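Workshop notebook, bench 2
July 9, 2019
Refractometer drift, second attempt at a fix
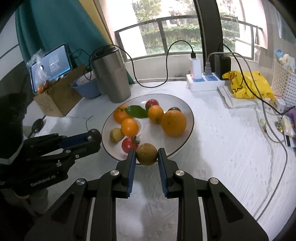
Reply from the Tarley bench, pencilled in against the last entry: the drift is in the sample and not in the prism, and if the juice is left standing on the glass for a minute the reading will climb whatever we do to the zero. I partly agree. It would explain the climb, but not the low readings first thing in the morning.

Set up as before. Rostus handheld unit, zeroed on distilled water, prism wiped with lens tissue and left open to dry. Sugar standard made up from the Bondetville stock, checked by weight, 100 ml in the small flask. The old standard has been poured away. It had a skin on it and should not have been kept since November.

Run 1. Standard applied, cover closed, read at once and again after 44 seconds. Second reading higher by 0.2. Repeated with a fresh drop, same result. Repeated with the cover held down by hand, and the rise halved. The hinge is therefore part of it. There is play in the pin, and the cover does not sit flat on the side nearest the eyepiece, so the drop is open to the air along that edge.

Run 2. Hinge pin packed with a turn of PTFE tape. Rise now too small to read on this scale. Tape is a poor repair and will creep. A new pin is wanted, and the Lưu catalogue lists one, though the drawing gives no length. Will measure ours before ordering.

Run 3. Orange juice, strained through muslin. Unstrained juice gave a blurred line and two people read it differently, so those figures are struck out. Strained juice read cleanly. Squeezed by hand, first few drops thrown away. Juice from the stalk end read lower than juice from the other end of the same fruit. Known effect, but larger than I had allowed for. From now on cut lengthwise and squeeze both halves into one cup.

Morning readings. Unit was stored on the window sill. Temperature correction on this model is done from a printed table, and the table stops short of what the sill gets to overnight. Moved to the inside shelf next to the balance. Zero to be taken after the unit has stood out for 58 minutes, as in the old procedure, which we had let slip.

The 2,000 g check weight is still missing its box. Wrapped in tissue for now, top drawer.

To do:
Measure hinge pin, length and diameter.
Extend the correction table downwards.
Repeat run 1 with the cover clamped, fresh standard each time.
Copy run 3 figures to the Tarley sheet, leaving out the unstrained ones.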